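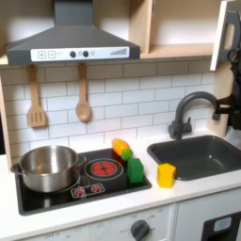 Ketholm bench group, Hadport · README for Grokitz Kitchen, release 2 · last edited in April

Grokitz Kitchen

Grokitz Kitchen is a set of 2,000 teleoperated episodes recorded on a toy play kitchen with a single black arm and a two-fingered gripper. The arm is called Vlad in the file names and in the logs. The tasks are short pick-and-place moves between the cooktop, the pot, the counter and the sink.

Please read the fault section before you train on gripper state. In 200 of the episodes the recorded gripper opening is wrong for part of the run. Release 1 shipped with those episodes mixed in and unmarked. Release 2 keeps them but moves them to their own folder.

Contents

episodes/ – episodes with no known fault
episodes_stale/ – the 200 episodes with the gripper fault
meta/tasks.csv – task text for each episode
meta/flags.csv – one row per episode, with fault and stop flags
tools/check_gripper.py – the check we used to find the fault
CHANGES.txt

Each episode holds color video, joint positions, commanded joint positions, measured gripper opening, commanded gripper opening and a timestamp for every sample. Camera views are stored separately and do not all have the same framing. The arm is out of view in parts of some videos, so don't use its absence from a view as a sign that an episode has ended.

Setup

The kitchen has a black cooktop set into a white counter, a gray hood over it and a sink to the right. The metal pot is used in the "put in" and "take out" tasks. The loose items are a toy vegetable, a green piece and a yellow piece. Task text calls the last two "green block" and "yellow block" in every episode. Release 1 used several different words for them and the text was cleaned up for release 2.

Items were put back by hand between episodes and their start positions vary. No start positions were measured.
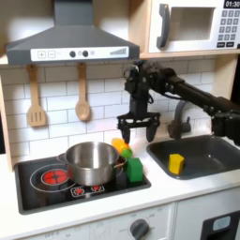
Fault report, gripper feedback
Written by: Ketholm bench group
Applies to: releases 1 and 2

What happened

The measured gripper opening stopped updating while the arm kept moving. The driver did not report an error. It repeated the last good value, gave it a new timestamp and passed it on, so the recorder saw a normal stream. In the logs the gripper looks as if it is holding still at one width, when the fingers may have been opening or closing.

We found it during a "green block to sink" run. The operator commanded the gripper open over the counter and the log said it stayed closed. The fingers had opened. The operator sent the command again, lowered the arm to look, and the left finger pressed down on the cooktop until the force limit tripped. Nothing broke and no hands were near the arm, but the stop came later than we want it to. The limit check was reading the same stale message for grip effort.

Cause

A connector on the gripper cable was working loose at certain wrist angles. Reaching to the left with the gripper pointing down was the worst case, and many of the pot tasks use that pose. The connector was one problem. The driver hiding the dropout was another, and the second one is the reason the bad data got as far as a release.

The joint readings travel on a separate line. We compared them with the video and found no sign of the same fault there.

How the episodes were flagged

check_gripper.py marks an episode when the commanded opening changes and the measured opening stays exactly the same for 5 or more samples in a row. Real readings from this gripper always jitter a little, even at rest, so an exact repeat that long is a good sign of a dropout. Flagged episodes were then checked by eye against the video. A few marks were cleared where the fingers were already at their stop. 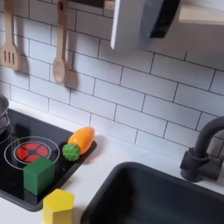
The check can miss a short dropout, and it can miss a long one if no gripper command was sent during it. Treat the episodes/ folder as screened, with no promise that every sample is right. If you find one we missed, send the episode number and the sample range.

Using the stale episodes

Video, joint positions and commands in episodes_stale/ can be used as they are. Measured gripper opening should be masked over the ranges listed in flags.csv. Do not fill the gap with the commanded opening. The command and the true opening differ whenever the fingers close on something, and a model trained on the filled values will learn that a grasp never meets resistance.

The success label in these episodes was set from video and is not affected.

What we changed on the bench

The connector was replaced with a locking one and the cable now has more slack at the wrist. The driver drops a repeated message and raises a fault after 5 in a row. When that fault is raised the arm holds its position and the recorder closes the episode. It does not retract on its own – with the gripper down inside the pot, a retract on bad feedback could drag the pot along with it.

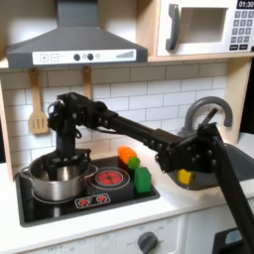 Recovery from a hold is by hand. The operator checks the fingers by eye, clears the fault, opens the gripper and raises the arm straight up at low speed. If the fingers are caught on the rim, power is cut and the pot is eased off with the arm supported. Keep the stop button in reach for all of this, and don't put a hand between the fingers while the motors are on.

Known gaps

Grip effort is missing from release 2. It came through the faulty path and we could not tell which values were good.

No episodes have been recorded with the new driver yet. The hold behavior was tested on the bench with the connector pulled on purpose, but those tests are not part of this set.

Stop events are marked in flags.csv under "stop". The column does not tell a force limit stop from an operator stop. Older logs wrote both with the same code.

Changes

Release 2: stale episodes moved, flags.csv added, grip effort removed, task text cleaned up.
Release 1: first release. Please delete local copies.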